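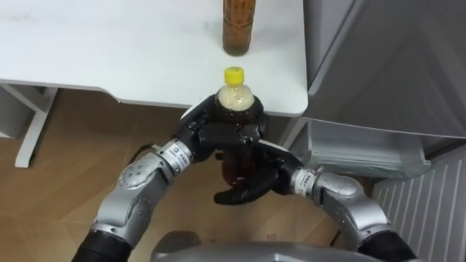
Como organizar uma caminhada em memória de alguém (versão rápida)

Atualizado a 23 de junho

Escrevo isto à pressa, entre duas coisas, porque me pediram os passos por mail várias vezes e já me cansei de copiar e colar. Serve para caminhadas pequenas e médias, daquelas em que a família quer lembrar a pessoa e ao mesmo tempo juntar dinheiro para a investigação ou para o apoio a doentes. Fizemos a nossa em abril, no parque de Tovatgate. Correu bem. Alguns erros, estão todos aqui em baixo.

O que convém ter antes de começar

Uma data. Um percurso. Uma entidade que receba o dinheiro. Uma pessoa da família que diga sim ou não às coisas, uma só, senão cada decisão demora uma semana. Telemóvel carregado.

Passo 1. Falar com a família toda

Parece óbvio e há quem salte. Perguntar se querem o nome da pessoa no título, se querem fotografia no cartaz, se se pode dizer a doença. Há famílias que querem a palavra cancro em letras grandes e outras que não a querem em lado nenhum. Respeitar. Escrever num mail o que ficou combinado e mandar a todos.

Perguntar tambem pelo dia. Aniversário da pessoa ou data da morte? Nós fomos pelo aniversário, ambiente mais leve, levaram crianças e tudo.

Passo 2. Escolher para onde vai o dinheiro

Antes dos cartazes, antes de tudo. Ligar à instituição e perguntar:

se aceita donativos em nome de alguém
se passa recibo a cada doador ou só um recibo global
se deixa usar o logótipo (pedir por escrito)
se o valor pode ficar destinado a uma área, por exemplo acompanhamento psicológico das famílias

No nosso caso foi o Fundo Nechyporuk. Responderam depressa, mandaram logótipo e um texto curto já pronto. O logótipo vinha em fundo branco e ficou horrível no cartaz azul, pedir versão transparente.

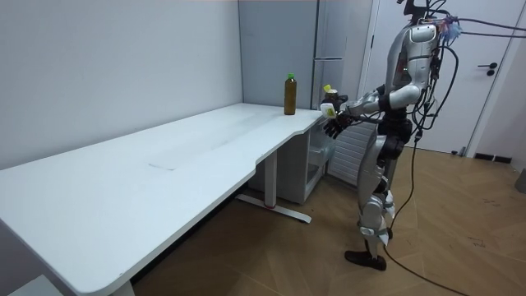 Robô junto a uma secretária branca comprida, com um frasco pequeno na mão.

Passo 3. Percurso e autorização

5 quilómetros chega. Mais do que isso e os avós desistem a meio, menos e os que treinam queixam-se. Se for possível, um percurso em círculo, com um atalho para quem quiser voltar mais cedo. Bancos pelo caminho. Casa de banho na partida, confirmar que abre ao fim de semana!! A nossa estava fechada à chave às oito da manhã.

Autorização: câmara ou junta, conforme o sítio. Em Tovatgate foi um formulário de duas páginas com mapa em anexo. Mandar com 30 dias de antecedência no mínimo. Se o percurso atravessa estrada, a coisa complica, falar com a polícia. Se puderem fugir da estrada, fujam.

Seguro. Perguntar logo se é obrigatório no vosso caso. Há clubes de corrida que deixam incluir o evento na apólice deles, vale um telefonema.

Passo 4. Inscrições

Usámos a Lonia, página simples, nome, tamanho da t-shirt, contacto de emergência. Não inventar mais campos. Pusemos uma caixa opcional a dizer "Quer deixar uma frase sobre ela?" e foi a melhor ideia de todas. Imprimimos as frases e pendurámo-las numa corda entre as árvores. Gente parada a ler durante imenso tempo.

Limite de inscrições: 200. Fechar mesmo quando chegar lá. Vão pedir exceções, abrir só para família direta.

Preço: valor sugerido e campo livre para quem quiser dar mais. Crianças grátis.

Passo 5. T-shirts e cartaz

Encomendar na gráfica com folga de tempo. A Drerkden fez-nos as nossas, bom preço, mas só aceitam o ficheiro em curvas (se não sabem o que é, peçam a alguém que saiba, eu também não sabia). Pedir uma prova impressa. Ler o nome da pessoa em voz alta, letra a letra. Datas também.

Tamanhos: sobram sempre os S, faltam sempre os XL.
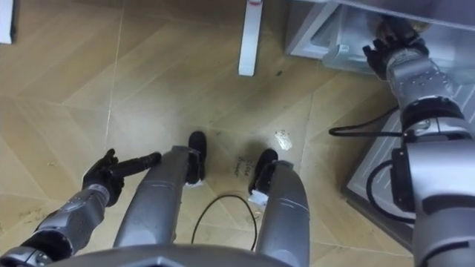 Uma cor só fica mais barato. Nós escolhemos roxo, por ser a cor ligada ao cancro do pâncreas, e quem não quis t-shirt levou uma fita no pulso. As fitas cortámo-las em casa na véspera, à noite, com a televisão ligada. Dá mais trabalho do que parece.

Passo 6. O dia

Chegar duas horas antes. Mesa das inscrições à sombra, listas em papel por ordem alfabética (a rede falha), canetas que escrevam. Água na partida e a meio. Alguém com caixa de primeiros socorros e colete, visível.

Discurso curto. Três minutos, quatro no máximo. Quem fala deve ter o texto impresso em letra grande e outra pessoa ao lado com uma cópia, pronta a continuar se a voz falhar. A nossa falhou, a cópia fez falta.

Minuto de silêncio: avisar quem trata da música. Avisar outra vez.

A seguir arranca a família à frente, devagar, e os outros atrás. Quem quer correr sai no fim ou passa pelo lado.

Passo 7. Contas e agradecimentos

Contar o dinheiro no próprio dia, duas pessoas, assinar uma folha. Transferir na segunda-feira. Depois publicar o valor exato, com as despesas à parte. Ficaram 3098 euros limpos e pusemos o comprovativo na página da Lonia, com o IBAN tapado.

Agradecer a quem emprestou coisas, uma mensagem a cada um, nada de mensagem colectiva. Guardar os contactos, se houver segunda edição já está meio caminho feito.

E deixar passar uns dias antes de falar com a família sobre repetir. Ficam de rastos. Normal.

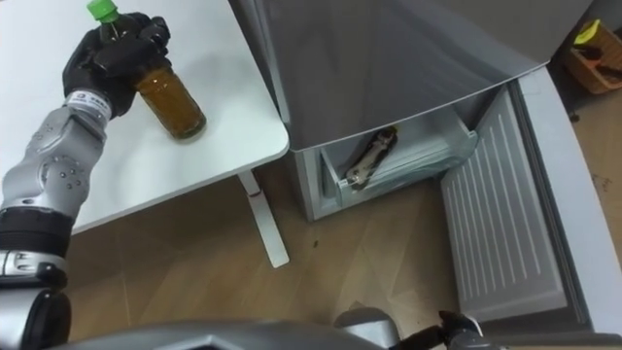
Uma leitora escreveu a perguntar se fazia sentido uma caminhada destas quando já passaram dez anos, e contou que na terra dela fizeram uma assim, sem t-shirts nem inscrições, só com um frasco para donativos no café da praça. Respondi-lhe que sim, claro. Nesse caso saltem os passos 4 e 5, falem na mesma com a junta e combinem com o café quem abre o frasco e quem fica com o dinheiro até à transferencia.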